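Why Towels Are Loopy
How a towel soaks up water, and a good way to fold one

By Carleen Hapeta
Jan 8, 2026

You use a towel almost every day. You dry your hands on one before dinner, and you wrap yourself in a bigger one after a bath. A towel is made of cloth, and so is a T-shirt, but a T-shirt does a poor job of drying you. The difference is in how the cloth is made.

What is terry cloth?

Most bath towels are made from a cloth called terry. If you look at terry cloth up close, you will see that it is covered with tiny loops of thread. The loops stand up from the cloth like grass in a lawn. People who make towels call these loops the pile.

Terry cloth is woven on a machine called a loom. Plain cloth needs two sets of threads. One set, called the warp, runs the long way. The other set, called the weft, goes over and under the warp from side to side. Terry cloth needs an extra set of warp threads. The loom holds these extra threads loosely, so they pop up and make loops as the cloth is woven.

Where does the water go?

Many towels are made of cotton. Cotton comes from a plant, and water sticks to it easily. When you press a towel against wet skin, the water moves onto the loops. It also creeps into the small spaces between the threads. Scientists call this creeping capillary action. You can watch the same thing happen if you dip the corner of a paper towel into a glass of water. The wet part climbs upward, even though no one is pushing it.

Loops give a towel more surface for water to touch. Imagine walking across a flat field and then across a field full of little hills. The hilly walk is longer, even if both fields look the same size on a map. A loopy towel is like the field with hills.

What is the flat stripe for?

Many towels have a smooth stripe near each end. It feels thinner than the rest. This stripe is often called a dobby border. It has no loops, so it does not soak up water as well. It can help the end of the towel keep its shape, and some towel makers weave a pattern into it.

Sometimes the stripe shrinks a little more than the loopy part in the wash. Then the edge of the towel gets wavy. You can pull the stripe gently from both sides while the towel is still damp to help it lie flat.

How to fold a towel

You need a clean, dry towel and a flat place to work. A table or a bed is fine. The floor will do if it is clean.

1. Spread the towel out. Smooth it with your hands, starting in the middle and moving toward the edges.
2. Find the two short ends. Bring one short end over to meet the other. Match the corners.
3. Smooth the towel again. Thick towels trap air, so press down a little.
4. Fold it in half again in the same direction.
5. Turn the towel if you need to, and fold it in half the other way.

Now you have a small, thick rectangle. If the corners do not match, open the last fold and try it again. You do not have to start over. Towels stretch and bend, so yours may not come out perfectly square.

How many layers?

Each time you fold a towel in half, you double the number of layers. One fold makes 2 layers. Two folds make four layers, and three folds make eight. Try a fourth fold and you will have sixteen. A thick bath towel gets hard to fold at this point. The outside layers have to bend around all the ones inside.

Try it at home

Ask a grown-up for an old towel and an old T-shirt. Put a spoonful of water on a plate and lay a corner of the T-shirt on it. Count slowly to ten, then lift the shirt. Wipe the plate dry, add another spoonful, and do the same with the towel. Which one left less water behind? Write down what you saw. Then feel both pieces of cloth. Can you find the wet spot with your fingers?

Hang both up to dry when you are done. Check them every hour and see which one dries first.

Words to know

Loom: a machine or frame for weaving thread into cloth.
Pile: the loops or threads that stand up from a cloth.
Warp: the threads that run the long way on a loom.
Weft: the threads that go from side to side. 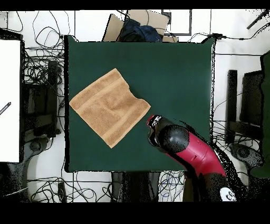
A folded tan terry-cloth towel on a green mat. Look for the smooth woven bands.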